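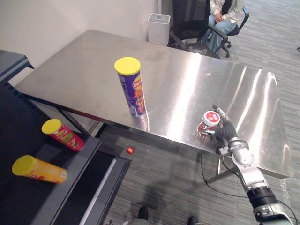

You should spend the first hour on the fingers and leave the software closed, one of the technicians in Etcombe told me when I asked where a working day with the robot begins. I had expected a different answer. I had thought of screens and long lines of code, and of people who look at numbers with a coffee in the hand. But at Pristwood the day starts at 8 in the morning with a cloth, a small lamp and a pair of robot fingers held close to somebody's eyes.

Pristwood has its robot room on the upper floor of an old office building, and much of the office is still there: the gray carpet, the white walls, the chairs with mesh backs. The robot is learning to do shelf work. It takes a can of snacks or a small jar, puts it on a steel table or back on a shelf, and does it again. For a visitor it is slow to watch. For the team it is the easy part of the day, when everything before it was done well.

I stayed with them for most of a week in April, and I asked to see only the part that visitors do not usually see - the care of the machine before it starts and after it stops.

The fingers come first. They are flexible and built from segments, so that they can bend around a round thing. The technician presses every segment with the thumb and lets it go. A good one comes back at once. A tired one comes back late, and the difference is so small that I could not see it on the first day. On the third day I believed that I saw it, and I was told that I had chosen the wrong finger.

The hands are from Fumden, and the spare fingers arrive in flat paper boxes. Changing one is not difficult work. You loosen the base, draw the old finger out straight, clean the seat, and press the new one in until it sits without a gap. Then comes the step that new people like to skip. The hand must be closed around a test jar and left closed for 9 minutes, and after this it is opened and the finger is pressed again. Some fingers settle a little during this time. If you do not wait, the robot will start with one grip and continue with another, and later you will search for the reason in the wrong place.

The team did search in the wrong place last winter. Jars were slipping in the afternoon, always in the afternoon, and for many days they changed the grip force up and down. The force was correct. There was a thin film on the fingers, which came from the hand cream of a person who cleaned them after lunch. Now there are gloves in the drawer, and a note on the drawer which says simply "gloves."

After the fingers, it is the table. I asked why they use a steel table when it throws back so much light, and I got two answers. The first answer is that it does not move. They had a lighter table before, and the robot touched it with the wrist and pushed it a finger's width to the side, and all the saved positions were wrong from that moment. The second answer is that real kitchens and real shops have such surfaces, and a robot that can only see on a matte table is not of great use to the customer.

So the cameras must learn to live with the shine. Each morning a technician sets one can upright on the steel and looks at the camera image on a laptop. The exposure is brought down until the label can be read and the bright streaks do not eat the outline of the can. It is never perfect. When the sky changes, the streaks change too, and a setting from the morning may be poor at noon. They tried blinds at the windows and took them down again. The room became so dark that the shelf, which is itself dark gray, almost disappeared for the camera.

A reflection makes its own trouble. A can on polished steel has a second can under it, blurred and upside down, and in the early weeks the robot sometimes reached too low, as if the real can began somewhere inside the table. It was corrected by measuring the height of the top again and telling the software that nothing below this height is to be picked. The measuring is repeated every time the table has been moved for cleaning. The technician touches the corners with the tip of a pointer that is fixed to the arm, and the machine writes down each touch. 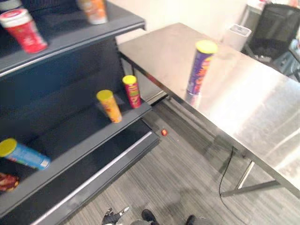

The shelf asks for more patience. On the table a can is easy to reach from nearly every side, but on a lower tier there is another tier above it, and the wrist has to come in at an angle. Whether a can is standing or lying on its side changes everything for the hand. For a lying can the fingers have to come from above, and the knuckles come close to the metal. Small scratches on the knuckle covers are noted in a book, with the place and the date. When there are several scratches in the same place, it means that the path of the arm is too near to the shelf, even if nothing has been hit hard enough to stop the machine.

I liked this book very much. It is an ordinary notebook with a hard cover, and at the time of my visit it had 134 entries. Most of them are short and dry. "Left hand, second finger slow. Changed." "Table moved, measured again." "Noise in elbow, only when warm." The noise in the elbow comes back on many pages, sometimes with a question mark, and then it ends with the words "cable tie." A loose end of a cable tie had been rubbing against the inner side of a cover. The repair took a pair of side cutters and one movement of the hand.

Cables are in fact the thing about which I heard the most complaints. A robot arm turns and turns back, and everything that runs along it must be long enough for the farthest reach and still not so long that it catches on a table edge. The team leaves some slack on purpose. How much slack is a matter of discussion, and I had the impression that it was an old discussion. One side wants the curve short and tidy. The other side says that a tidy cable is a cable that pulls on its plug, and they have a small box of broken plugs to show you.

The broken plugs go to Đỗ, a repair shop two streets away which mostly does sewing machines and audio equipment. It was found by accident, when a courier was late and a connector had to be soldered on the same afternoon. Since then the shop has made all the longer cables for the robot, with a soft sleeve at both ends where the bending is strongest. The team says they last much longer than the first ones. I was shown one from the first set, and the rubber near the plug was open like an old shoe.

Also the feet get attention, and the carpet under them. A carpet is soft, and a machine which stands on it does not stand exactly the same each time. Before a run, the robot is brought to its place in front of the table and left to stand until the values for its balance become quiet. Dust is the other matter. Fibers collect around the ankles, and they are taken out with a brush every evening. A vacuum cleaner was tried and pulled off a small rubber cap, so now it is the brush.

The cover at the hip is held by 8 screws, and it comes off once in a month. Inside there are two connectors to push by hand, one fan to clean, and one strip of foam to look at. I held the lamp for this. The technician took out the screws in a fixed order and laid them on a magnetic mat in the same pattern as on the cover. All screws are of the same length, so the pattern has no use. It was explained to me that on the older machine they were not of the same length, and that the hands had learned it this way and nobody wanted to teach them again.

At the end of the day the arms are lowered before the power goes off, otherwise they sink by their own weight and the fingers take the load. The fingers are wiped one more time, with gloves. The exposure value of the day is written in the book next to one word for the weather. On my last evening the word was "changing," and under it there was an order for two new fingers from Fumden and a longer cable from Đỗ, to be picked up in the morning before the first run.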